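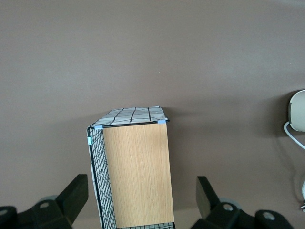

**Do I have to empty the chest of drawers before the removal firm comes?**

Moving in August, from a second-floor flat in Morkelum to a house in Ikden. The firm's leaflet says "furniture should be ready to lift" and leaves it at that. The drawers are mostly jumpers and bedding. Can they stay in?

*posted by jitedar_lodger*

---

**Dreßler2821**

Light things like jumpers can normally stay in, but anything heavy or breakable should come out. Ring the firm and ask, as some want every drawer empty whatever is in it. With stairs at your end I'd expect them to take the drawers out and carry them down separately — that's what mine did, and it took 2 men less time than I'd spent worrying.

Don't tape the drawers shut with parcel tape. It took the varnish off mine.

---

**morkelum_mike**

just empty it. bin bags

---

**sixboxes**

Depends what it's made of. Solid old furniture will cope with full drawers. Flat-pack often won't, the bottoms drop out when it gets tilted. I had 6 drawers and lost two that way.

Also check the insurance. Mine had a limit of £1,000 for a single item and didn't cover anything I had packed myself, and they counted full drawers as packed by me. Bedding is fine either way.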